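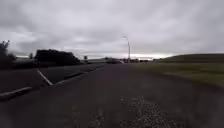

Chip seal is the cheapest durable surface a small council can put on a road. A film of hot bitumen is sprayed on a prepared base, crushed stone is spread over it, and rollers press the stone down until each chip sits in binder to a little over half its height. Traffic does the remaining work over the first summer.

The method has changed little in decades. The arguments about it concern the details: how much binder, what size of stone, and how long to wait before resealing.

At Rilgate, where the shire maintains 109 kilometres of sealed road and shared path, those details fall to works engineer Jin-sol Kwon. Her records show two main forms of failure. The first is stripping, in which chips come away from the binder and collect at the edges and on the outside of bends. The second is flushing, in which binder rises past the stone and leaves a smooth black surface with poor grip in the rain.

“They have opposite causes and people mix them up,” Kwon says. “Stripping usually means too little binder, or dusty stone, or a cold night straight after the job. Flushing means too much binder, or a soft base that lets the stone sink.”

Dust is the fault she sees most. A chip coated in fines bonds to the fines and not to the bitumen. Rilgate now precoats all its aggregate at the Jeramell quarry, where Man-sik Lim runs the screening plant. Lim rejects any load with visible dust on the drained stone and keeps a retained sample of each batch for three years.

Paths are harder to seal well than roads. A road gets constant kneading from tyres, which turns the chips onto their flattest side and closes the gaps. A path gets bicycles, prams and the odd mower. The stone stays proud, the binder ages faster under open sky, and the surface loses chips from the top layer long before the base shows any distress.

Kyung-tae Han, a pavement consultant, recommends a smaller chip and a heavier spray rate for paths, with three extra roller passes on the day. He also advises against sealing late in the season. In trial sections he monitored near Jeramell, the late work accounted for 43 per cent of all patch repairs.

Rilgate has moved its path program forward as a result, so that spraying finishes well before the cold nights. July is kept for drainage, shoulder grading and sweeping. Kwon's crews log stone loss by the metre on the same sheets they use for potholes, and the worst lengths go to the top of the next sealing list.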